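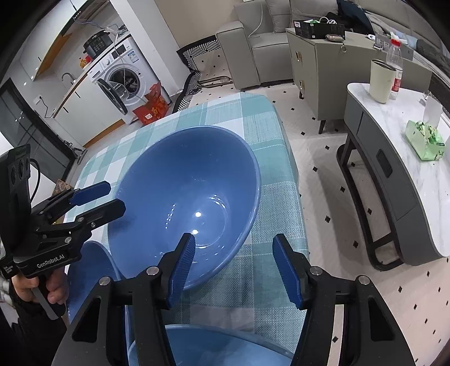
Storkport Home Forum > Kitchen and Laundry > Basins and hand washing

Which blue basin for what? Trying to settle on a system

haris_orakzai
Thread starter
Posts: 118
March 5, 2021

We moved into a smaller place last July and the washer is in the kitchen, at the end of the counter. Same room as the cooking, same room as the table. There is no utility sink and no space to put one in. So everything I used to do in a laundry sink now gets done in plastic basins on the kitchen table or on the floor.

The basins are blue. A couple are a darker blue and one is lighter. The big one is a Grudel from Chaudhry on the main street, and the rest came from the same store later. They are fine. The trouble is that they get used for everything. I soak collars in one, my wife rinses spinach in one, and the kids fill whatever is closest when they want to wash their paint brushes. Last week I found rice soaking in a basin I'd had stain remover in the day before. I'd rinsed it, but I threw the rice out anyway.

What I want to know:

How do other people keep laundry basins and food basins apart when it's all one room?

Is it worth buying a different color, or will people in the house ignore that too?

Does anyone work on a table with a cloth on it? We have a checked one, teal and white, woven, and I'd like to keep it on. My wife says take it off every time.

millpond_jen
Member
Posts: 1456

Different color, yes. We have white for food and gray for laundry and it has held up for years with two teenagers. If they're all blue you're asking people to remember which blue, and they won't.

I wouldn't use any of the ones you have for food now. You don't know which one had the stain remover in it last month. Keep the blue ones for clothes and start over with something for the kitchen.

tk_downstairs
Member

I think that's overdoing it. Plastic basins wash out. Hot water, dish soap, rinse it twice, done. My mother had one basin for the whole house and washed us, the dishes and the curtains in it.

That said, I'd keep bleach out of any basin you eat from. Old plastic gets scratched on the bottom and the scratches hold on to smells.

millpond_jen
Member
Posts: 1456

tk_downstairs wrote:
Plastic basins wash out.

New ones do. Run your fingernail over the bottom of one that's had jeans scrubbed in it for a year. I've thrown out basins that still smelled of fabric softener after a week outside.

haris_orakzai
Thread starter
Posts: 118

The big one is still pretty shiny inside so I don't think it's badly scratched. The older ones I'd have to check. I do scrub in them with a brush, so jen may have a point.

What about the table question?

Parveen Rizvi
Moderator, Kitchen and Laundry

Moving this from General, it fits better in this section.

On the table: take the cloth off for laundry and leave it on for food. A full basin is heavy, and when you drag it toward you the cloth comes along. I've had one go over the edge that way, with the water going straight under the refrigerator. If you really want to keep the cloth on, fold the near side back so the basin sits on bare table, and fill it with a pitcher once it's in place. Don't carry it full from the sink.

Also look at how far the cloth hangs down. Long drops get stepped on and pulled, and if you have small children they will grab it.

quiet_harbor
Member

I have the same setup, washer in the kitchen, and I never use the table. I put a low stool next to the washer and the basin on the stool. Wet things go from the basin straight into the drum and you don't carry drips across the room. If your washer door opens away from the side you stand on, even better.

On the cloth, Parveen is right about the dragging. A rubber mat under the basin stops most of it. The cheap kind for lining drawers works.

haris_orakzai
Thread starter
Posts: 118

Our door opens to the left, which is toward the rest of the counter. So the stool would have to go in front or on the right. I'll try it in front.

Another question while I have people here. Do you leave the washer door open between loads? I do. My brother-in-law says it wears out the hinge.

quiet_harbor
Member

Open. Wipe the rubber seal and leave the door open. A closed front loader smells in a week.

tk_downstairs
Member

Open, but not all the way in a kitchen that size. Someone will walk into it. I leave mine cracked by the width of a hand and it's never smelled.

bea_r
Member

I'm going to disagree with most of this thread and say get rid of some of the basins. When we had a lot of them, all of them were dirty all the time. Now we have one for laundry that hangs on a nail behind the door and one mixing bowl for food, and each has its own place. The color doesn't matter when they never sit in the same spot.

millpond_jen
Member
Posts: 1456

That works for two people, bea. I have five in the house and in summer there are swimsuits soaking while somebody is washing corn. I need more than one of each.

bea_r
Member

We're four. The swimsuits can wait until the corn is done.

Parveen Rizvi
Moderator, Kitchen and Laundry

Both work. It depends on how much hand washing you do. Haris, how much do you do in a week?

haris_orakzai
Thread starter
Posts: 118

Collars and cuffs most evenings, wool maybe once a week, kitchen towels when they're too greasy to go in with the rest. Plus my father's prayer caps, which he won't let anyone put in the machine.

I took a full load of stuff out from under the counter this afternoon and put it on the table to see what we have. I'll write back when I've sorted it.

stairwell_dan
Member

Small thing on stacking, since you'll be putting them back. Don't push basins of the same size into each other when they're wet. They seal and you can't get them apart. Put a folded dish towel between them. If they do get stuck, pour cold water in the top one and stand the bottom one in warm water for a few minutes, then twist. Don't pry at the rim with a knife, I cracked a good one doing that.

tk_downstairs
Member

The cold and warm water trick works on drinking glasses too.

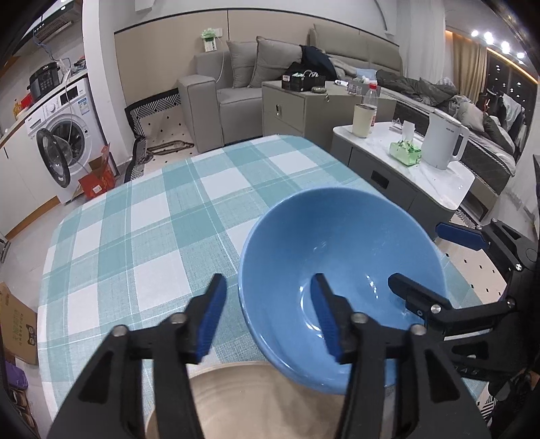
Haris Orakzai
Thread starter and member, Storkport

OK, I've been through it. I took jen's advice on some of it and bea's on some of it.

The basins are laundry only from now on. I wrote LAUNDRY on the bottom of each one with a paint marker and put them back on the low shelf, with a towel between the ones that are the same size. I'd asked about buying a different color but I didn't buy anything.

For food we're using the deep blue bowl with the pale blue inside. Yes, it's also blue. It's smooth enough that you can feel with your hand whether it's clean, and everyone in the house already thinks of it as the salad bowl. I measured it with a pitcher and it took 3000 ml before it got too full to carry, enough for rice or a bunch of spinach. It stays on the table, on the plaid cloth, so it has a place. My wife agreed to the cloth staying on for food. For laundry I fold it back the way Parveen said.

The stool in front of the washer was fine for soaking but too low for scrubbing, and my back complained. I scrub at the table and rinse at the stool.

One more thing I'd like opinions on. The electric pressure cooker lives on top of the washer. There's no other counter for it, and it's close to the range hood so that side of the room is where the cooking happens. Does anyone else keep one there?

stairwell_dan
Member

I wouldn't. Mine crept forward during a spin cycle until it was hanging over the front. I caught it, but it was full of beans at the time. If it has to live there, take it down before you run a load.

quiet_harbor
Member

Mine has been on top of the washer for years. Get the washer level first. If it's level and you don't overload it, it hardly moves. The same rubber mat I mentioned goes under the cooker. I don't cook and spin at the same time though.

millpond_jen
Member
Posts: 1456

Check where the steam goes as well. If there's a cabinet over the washer the steam will lift the finish on the underside. Pull the cooker forward when you release it, or turn the valve side out to the room.

bea_r
Member

Glad the bowl has its own spot. I'd still lose one basin.

haris_orakzai
Thread starter
Posts: 118

I'll get a mat and check the level tonight. The floor is tile, white with the little black diamonds, and I have a feeling it runs downhill toward the table.

bea, I'll think about it. The lighter one is the least used.

gilly_w
Member

Joining to ask about detergent. I hand wash wool in a basin too and it comes out stiff. I've been using Nurlow liquid, a capful per basin. Too much?

Parveen Rizvi
Moderator, Kitchen and Laundry

Probably too much, yes. Try half and see if the rinse water runs clear the first time. Stiff wool is often soap left in. Press the water out in a towel, don't wring.

Gilly, if you want to go further into wool there's a separate thread pinned at the top of this section. It has over 3000 replies, so start from the last few pages.

gilly_w
Member

Thanks, will try half.

haris_orakzai
Thread starter
Posts: 118

Checked. The washer was off at the front left foot. I turned the foot down until the bubble sat in the middle and ran a load of towels with nothing on top. It still shakes a little at the end of the spin, so the cooker comes down to the table on wash days. Chaudhry had the rubber mat by the roll and I cut two pieces, one for the cooker and one for under the basin.

Kids have been told about the paint brushes. They get the lighter basin.

bea_r
Member

Then you do need that one. Fair enough.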